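Search this book
Enter keywords
Contents > Part Two: Getting the Data > Chapter 9
June edition, web text
By the author

Chapter 9
Showing, Not Telling: Demonstrations by Hand and from a Distance

The first robot I ever taught anything was a secondhand arm in the back of the Illau workshop, and what I taught it was to knock over a cup. I'd meant to teach it to pick the cup up. I had a joystick in each hand, a monitor with a lag you could feel in your teeth, and a great deal of confidence, and I recorded a whole afternoon of what I thought were pretty decent pickups. The trained policy went straight to the cup, leaned on it, and over it went. Every time! When I watched my own recordings back, there it was: I nudged the cup with the left finger before closing, in nearly every one of them. I'd never noticed myself doing it. The robot had noticed, in its way, and copied me faithfully.

I start with that story because this whole chapter is about the person doing the showing. In Chapter 8 we looked at what happens once you have a pile of demonstrations (the losses, the networks, the reasons a policy drifts off course). Now we back up a step and ask where the pile comes from. Somebody has to sit or stand somewhere and do the task, over and over, in a form that a machine can use. How they do it decides a lot more about the final result than most of us like to admit, me included.

You'll need the idea of a trajectory from Chapter 3, and it helps if you remember how we defined an observation and an action. If those are hazy, go back and skim them. I'll wait.

9.1 What counts as a demonstration

Let's settle on a working definition. A demonstration is a recording of one attempt at a task, from a known start to a known finish, that holds both what could be sensed and what was done about it, lined up in time. The second half of that sentence is where the trouble lives. A phone video of your aunt folding towels is a lovely recording, but it doesn't tell you how far apart her fingers were or how her wrist moved through space. You can try to work those things out afterward, and people do (Chapter 14 is all about that), but for now we'll want them written down as they happen.

So each demonstration is a sequence of pairs: an observation, which might be a camera view plus a few joint readings, and an action, which might be a change in the position of the gripper plus how wide it should open. At our usual rate, a short tabletop task gives you a few hundred of these pairs. It sounds like plenty until you see how alike they are. Most of them say "keep going the way you were going." The interesting ones, where the fingers meet the object or let go of it, are a thin slice in the middle.

Keep that thin slice in mind. It's the part you're really paying for.

9.2 Three ways to show a robot something

I'm going to sort the methods into 3 families. Other books cut it differently, and some put the second and third together, but this split has worked well in my own classes.

The oldest is kinesthetic teaching. You put the arm in a soft mode, take hold of it, and walk it through the motion. I'm fond of this one. You feel the weight of the thing, you can't ask it to do anything its joints won't do, and a complete beginner gets the hang of it before their coffee goes cold. The drawbacks show up later. Your own hands and arms are all over the camera view, so the policy learns in a world with a person in it and then has to work in a world without one. And it's tiring. Two-armed tasks are close to hopeless, because guiding one arm well usually takes both of yours.

Next comes teleoperation, where you drive the robot through some kind of controller. It could be a joystick, a pair of tracked wands, or a small copy of the arm that you move while the big one follows (we'll call these the leader and the follower). The camera view stays clean, and the actions you record are the very commands the robot carried out, so there's nothing to translate. What you lose is touch. Unless your setup pushes back on your hand, you're judging contact by eye, and that's how people end up squashing things. You also need the robot itself, switched on and working, for every minute of collection. At Illau we had one arm and a signup sheet, and the signup sheet was the most fought-over piece of paper in the building.

The third family leaves the robot out of the room. You give the person a handheld gripper with the same sort of fingers the robot has, and let them do the task directly. The device keeps track of where it is and how far its jaws are open. Later, those motions get mapped onto a real arm. It's quick, it travels well, and you can feel contact through the handle. The price is that a person can easily make moves no arm could follow: too fast, too far, or with the wrist turned in a way that would tie a six-joint arm in a knot. Some of what you record has to be thrown out, and you may not find out which until you try to replay it.

Which one is best? I get asked this every term and I always give the same annoying answer: it depends on what you've got and what you're short of. If robot time is scarce, go handheld. If you need exact commands and careful forces, drive the robot with something that gives you feedback. If you have a single arm, one simple task and an afternoon, grab the arm and move it.

9.3 A running case: the Unarcombe table

For the rest of this part of the book I'll keep coming back to one project, so let me introduce it properly. Unarcombe is a kitchen supply outfit that wanted a two-armed robot to sort and stack small items on a table. Their engineers had started out with teleoperation, using a leader and follower setup called Drolum, and they'd gathered 54 usable demonstrations before asking me to take a look. The policy trained on those was timid. It hovered, it reached, it hovered some more. I recognized it right away as a portrait of its teachers, who were all a bit nervous about breaking the expensive follower arms.

We moved the collecting over to handheld grippers and set a target of 2000 demonstrations. I know that's a big jump! But without an expensive arm to worry about, people relaxed and worked at something like a natural pace, and the pauses before each grasp got a lot shorter. We logged everything with a small tool named Etim, which you'll meet in the exercises at the end of Chapter 10.

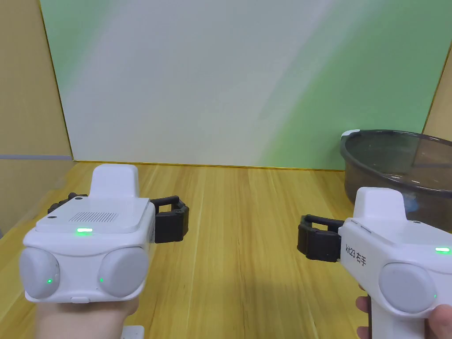 Two hands bring a question that one hand never raises: who goes first? Say you're passing a lid from left to right. One person closes the right gripper fully before opening the left. Another does both at once in a sort of quick swap. Both are fine, and both get the lid across. Mix them together in one dataset, though, and a simple policy may settle on an average of the two, where the left lets go a little early and the right closes a little late. You can guess where the lid ends up. We talked about this averaging problem in Chapter 8 for paths around an obstacle, and it's the same trouble, only now it's in the timing.

There are two cures. You can use a model that's able to represent several good answers at once, or you can agree on a house style before anyone picks up a device. I lean toward the house style for a first project. Write it on a card. Ours said: start with both grippers open, close the receiving hand completely, count one beat, then release. It felt fussy for the first hour and then everyone forgot they were doing it.

9.4 Left, right, and other things worth checking

I once lost a full morning's recordings because the left and right streams had been swapped in the software. Every file loaded perfectly. The plots looked smooth and sensible. It wasn't until we replayed one in simulation and the two arms tried to pass through each other that anybody caught on. So label your devices, and label them somewhere you'll see while holding them. Then, before a session, lift only the right one and watch which line moves on the screen.

While you're at it, check the following:

Open and close each gripper all the way and make sure the recorded width reaches both ends of its range.

Set both devices down, leave them alone for a bit, and look for drift in the recorded positions. A still gripper should produce a very boring plot.

Tap the two sets of fingers together gently. The tap should show up in both streams at the same moment. If it doesn't, your clocks disagree, and you should fix that before recording anything you care about.

Do the task once, badly, on purpose, and delete it. You'd be amazed how many logging tools have a delete button that doesn't delete.

9.5 Where the chapter goes from here

In the next section we'll write down the mapping from a handheld motion to an arm motion, with all the frames and offsets (bring paper). After that we'll look at how to tell whether a recorded motion can be followed at all, and then spend some time on the people: how to train them, when to give them a break, and how to tell a tired demonstrator from a careful one by looking at nothing but speed curves.

Before you turn the page, try this small warm-up. Pick some two-handed thing you do every day, like opening a jar, and do it slowly. Write down which hand moves first, which one holds still, and the exact moment each one lets go. Then ask a friend to do the same without showing them your notes, and compare. Hang on to both lists, because we'll use them in Section 9.8.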